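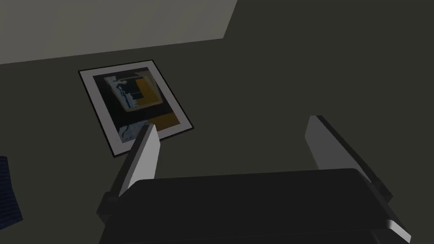
Call for participants: Borside household money diaries

I'm looking for 100 people in Borside to keep a simple spending diary through March. I want to see how rising prices and exports from our port towns show up in ordinary shopping – food, fuel, rent, the lot! 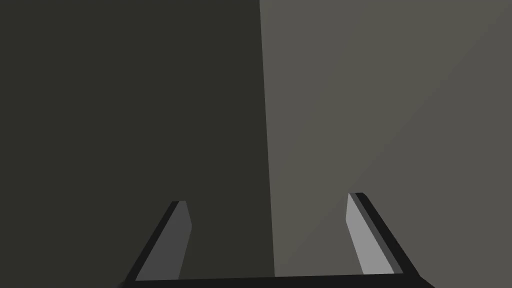 R. Tudby

You don't need to know any economics (I'll do the sums). You'd fill in 2 short forms a week and have one chat with me on the phone. Everyone who finishes gets a £20 voucher.

Tell me by 15/02/2023 if you fancy it – renters and pensioners especially welcome.

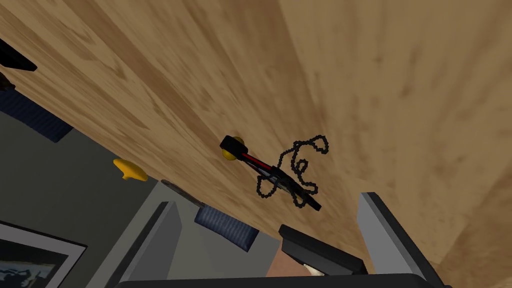
How to apply

Drop a note in at the Gillow Centre desk with your name and postcode.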